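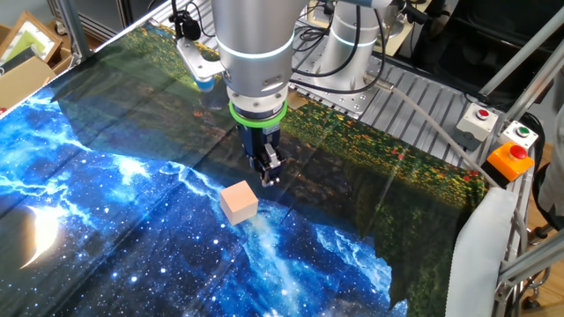
Textile Printing for Interiors, Unit 5
Handout: Joining two pictures on one cloth
Instructor: Natalia Quintero

In this unit we study printed cloth that carries two different pictures, for example a night sky and a meadow. Such cloth is used as a table cover, a wall hanging or a backdrop. The difficult part of the design is the place where one picture becomes the other.

1. Types of join

Straight join. The two pictures meet in a clean line. It is quick to prepare, but the eye goes directly to the line.

Faded join. One picture becomes weaker while the other becomes stronger. With a dark sky and a green field the middle often turns gray, so please test the colors on a small piece first.

Silhouette join. The edge of one picture is cut along its own shapes - grass, leaves, roofs - and these stand dark against the other picture. A jagged edge is good here. Grass against a starry sky is the classic case, and the students of Mr. Kozan used it in their Floradton project last term.

2. Large and small shapes

A night sky usually has one large bright shape (the moon) and many very small ones (the stars). A meadow has only small ones. If the moon is placed near the side of the cloth, check how much of it will hang over the table. Ju-won Jeon lost half of a moon in this way and had to print again.

Small red and yellow flowers look lively on dark green. When they are printed too small they become dots without form. Look at your proof from a standing position, not only on the screen.

3. Wrinkles and glare

A dark print shows creases more than a light one, especially a deep blue. Steam the cloth from the back side and let it rest flat before you judge the print. A lamp placed low can make a white glare on the surface, and then the blue looks washed out. Move the lamp before you decide that the ink is wrong.

4. Work for Monday

Bring one design with a silhouette join, printed on a test piece. Write on the back your name, the cloth type and the file number. Sample 234 in the cabinet may be borrowed for one evening - please sign the list with Ertuğrul Saraç.

Reading: Sastry, course reader, the chapter on borders and repeats. The part about woven borders is optional.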